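Driston Stockpot with Lid and Ladle

Item 717 - Institutional Cookware
Shared 20 times | 7 comments

The Driston stockpot is supplied by Sadthorpe to school kitchens, parish halls and residential dining rooms. It is intended for soups, stocks and boiled grains prepared in quantity and served directly from the pot.

Construction

The body is stainless steel with a rolled rim and a brushed interior. Two tubular side handles are fitted for lifting. A full pot should always be moved by two persons.

What is included

Each set contains one pot, one round stainless steel lid and one long-handled ladle with an oval bowl. Replacement lids may be ordered separately under item 680.

Care

Wash before first use with warm water and mild detergent. Steel wool is not recommended on the brushed surfaces. Food residue on the base should be soaked and then removed with a soft pad - abrasive powders will dull the finish.

The ladle is longer than the pot is deep, and its handle extends past the rim when the bowl rests on the base.

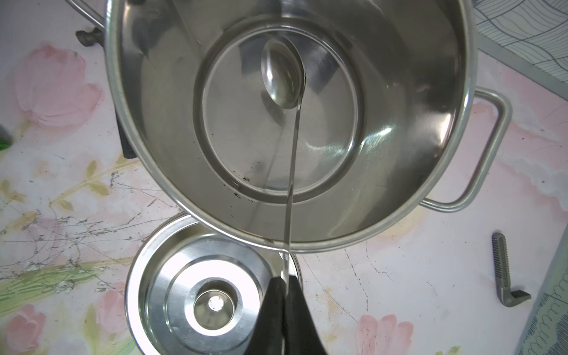

Ordering

Orders are accepted through the Sadthorpe supply office. Inquiries concerning delivery or institutional accounts should be addressed to Yesenia Nina. Orders received by noon are processed the same day.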